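Conjunto Todorova – dobragem e arrumação de vestuário leve

Ficha de dados, versão de 23 de dezembro de 2025

Responsável pela ficha: Tiziana Farina
Revisão: Boris Mujić

1. Âmbito

O conjunto Todorova reúne registos de uma tarefa doméstica delimitada: dobrar peças de vestuário leve sobre uma mesa e arrumá-las num cesto. Destina-se ao estudo das etapas da dobragem e do estado das peças em cada etapa. Não abrange a lavagem, a secagem nem a passagem a ferro.

2. Composição

O conjunto contém 242 sequências e mais de 2.000 imagens fixas delas extraídas. As peças pertencem a quatro categorias: camisolas de manga curta, malhas finas, toalhas de rosto e fronhas. Cada sequência diz respeito a uma única peça. As fronhas foram incluídas em março, a pedido da equipa de Mudine, e têm numeração própria.

3. Superfície e recipiente

A dobragem decorre sobre uma mesa branca com cobertura clara e lisa. O cesto é de plástico branco, retangular, de paredes perfuradas, e fica à esquerda da zona de dobragem, com o lado maior no sentido da profundidade da mesa. No início de cada sequência o cesto deve estar vazio.
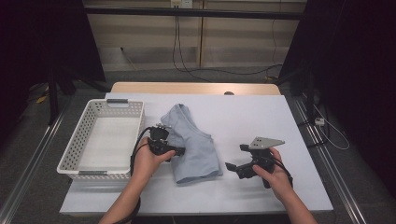 As peças de tons claros exigem atenção particular na anotação. O contraste com a cobertura é reduzido e as pregas do tecido confundem-se com a orla inferior. Nestes casos, o anotador assinala primeiro o decote e só depois as restantes margens – a ordem inversa deu origem a divergências na versão anterior.

4. Anotação

Cada imagem recebe um de quatro estados: estendida, parcialmente dobrada, dobrada, arrumada. Quando a categoria da peça não é evidente, utiliza-se o valor «malha ou camisola», sem tentativa de desambiguação. Uma amostra de 500 imagens foi anotada em duplicado por Vesela Dumitrescu e Borislav Kos; as divergências foram decididas por Milovan Kolev.

5. Organização dos ficheiros

pecas – lista de peças, com categoria e cor dominante
sequencias – registos completos, por ordem de numeração
estados – anotações de estado, uma linha por imagem
revisao – anotações em duplicado e decisões

6. Limitações conhecidas

Não há peças com botões nem fechos. Em nove sequências falta a anotação do estado final. As cores escuras estão pouco representadas.

7. Acesso

Os pedidos de acesso são dirigidos ao arquivo de Wullidham, com indicação da finalidade e da instituição requerente. A redistribuição carece de autorização escrita.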